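4.2 Gripper module and workspace

The Varnine kit is sold as a gripper, a wrist camera and a control box with its own driver. We tested the version released on 08/06/2022, with no changes to firmware or default gains. The supplier, Jitetance, lists the gripper for household objects weighing up to 700 g. Closing force is set in software through a single parameter with a range of 0 to 200, and the manual does not give the unit. We left the value at 22 for thin-walled objects and raised it only when a grasp slipped during the lift.

Objects were presented upright on a tabletop in a shared office. Background clutter was left in place, including desks, computer accessories and people at work. The vendor's grasp planner, Tuhiwai, takes the wrist view as its only visual input. At close range a single object can take up much of that view, and parts of the gripper remain visible throughout the approach (Figure 3). 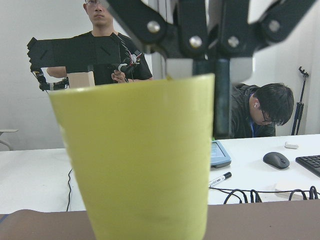
Figure 3. Wrist camera view with a yellow-green plastic cup below the gripper linkage.

The planner does not mask the fingers by default. In early runs it placed candidate grasp points on the finger pads, which led to rejected plans. Jitetance supplies a static mask file for this purpose, but it must be loaded by hand after each restart. All results in Section 5 were obtained with the mask loaded.

Each of the 200 trials began with the arm in its home pose. A trial was scored as a success if the object was lifted clear of the table and held until the arm returned home. Trials stopped by the driver's overload check were scored as failures. We did not repeat them.

For comparison, we ran the same protocol with the Hero package, which uses a fixed overhead camera in place of the wrist unit. Its setup took longer, mainly due to the external calibration step, and the calibration had to be redone in October when the camera mount was moved. The Varnine kit needed no recalibration over the test period.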